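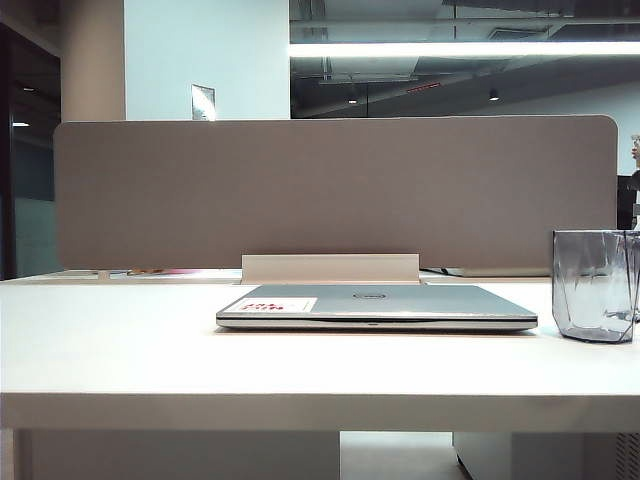
# Drullus Legislative Tracker, desktop edition: review after one session

Drullus is a bill-tracking program for people who follow a state legislature and don't have a lobbying firm's budget. It pulls bill text, committee calendars, roll calls and amendments from the chamber websites and stores them in a local database. I ran it through a full regular session, January to May, in an office that follows water, housing and local tax bills. The license was paid for by the office.

## Setup

Installation took 23 minutes, most of it spent downloading the archive of prior sessions. You pick a state, pick the chambers, and set up at least one watch list. A watch list can be built from bill numbers, sponsors, committees, code sections or plain keywords. Code sections work best. A keyword list for "water" brought in a resolution honoring a water polo team and every appropriations bill in the house.

The program caps a standard license at 600 watched bills. That was enough for us until the filing deadline in February, when the local tax list filled up with shell bills. The cap counts dead bills until you archive them by hand. There is no rule to archive automatically when a bill fails to cross over, and there should be.

By the end of the session we had opened 1,261 separate bill records, counting those that were watched and later archived.

## Amendment comparison

This is the part of Drullus worth paying for. Select any two versions of a bill and it shows added and struck language by section, with page and line numbers matching the official print. Floor amendments are applied to the text where they fall, so you read the bill as it would stand if adopted. Committee substitutes are handled as full replacements, and the comparison still lines up sections that were moved or renumbered.

It failed in two situations:

- Conference reports posted as scanned pages. Drullus attaches the file but can't compare it, and the status line still reads "Text current."
- Amendments to amendments. The second one is listed under the bill, with no link to the first. You have to work out the order yourself.

The first is more serious. A conference report is often up for a vote within hours, and a status line that says the text is current when the newest version hasn't been read by the software will mislead somebody.

## Roll calls

Votes are stored by member, with filters for party, district and committee. Voice votes are marked as such. Members who were excused and members who were present but didn't vote are kept in separate columns, which several competing tools merge.

Changes of vote are a weak point. In our chamber a member may file a letter after the fact stating how they meant to vote. The letter goes in the journal and doesn't alter the tally. Drullus shows the tally and ignores the letter. If you quote a member's vote from this program, check the journal first.

Export is to spreadsheet or plain text. Both worked. The column order changes between the house and senate exports for no reason I could find.

## Alerts

Alerts go out by email or appear in the program. Calendar alerts were on time. Hearing notices came through within 9 minutes of posting in every case we checked against the chamber site. Room changes were less reliable. If the clerk edits an existing notice without issuing a new one, Drullus picks it up only at the next full refresh, which by default runs at 6 a.m. We moved the refresh to hourly. That fixed it and slowed the program noticeably while each refresh was running.

The digest email is too long. It repeats the full title of every bill, and titles for tax bills can run half a page. Turn on "short captions" under Display; the setting applies to email too, though its location doesn't suggest it.

## Compared with others

Workudov costs less and runs in a browser. Its calendar view is better laid out, and it tracks local boards and county commissions, which Drullus does not. Its comparison tool marks whole paragraphs as changed when one word differs, so on a long bill it saves very little time.

Handent is aimed at larger offices. It adds contact logs, testimony drafts and client reports. The vote data is about equal to Drullus. We tried it for a month the year before and used perhaps a quarter of it.

Neither keeps a full local copy. Drullus does, and this mattered on the last night of session, when the senate website was down for most of the evening. Searches and comparisons on everything already downloaded continued to work.

## Documentation and support

The manual is a single long file, searchable and mostly accurate. The section on shared watch lists describes an older version of the menus. Support answered three of our four tickets the same business day. The fourth, on the conference report status line, was marked "under review" in April and has stayed there.

## Verdict

Recommended for offices whose work depends on reading bill text closely, with the conference report problem kept in mind. Offices that mainly need to know when and where a hearing takes place can get by with Workudov. Anyone covering both the legislature and county government will need a second tool in either case.

**Pros:** accurate comparison by page and line, complete offline copy, fast hearing notices

**Cons:** scanned reports shown as current, no automatic archiving, inconsistent exports, no local government coverage

*Version tested: the winter release with the March update. The interim study committee module was released in July and isn't covered in this review.*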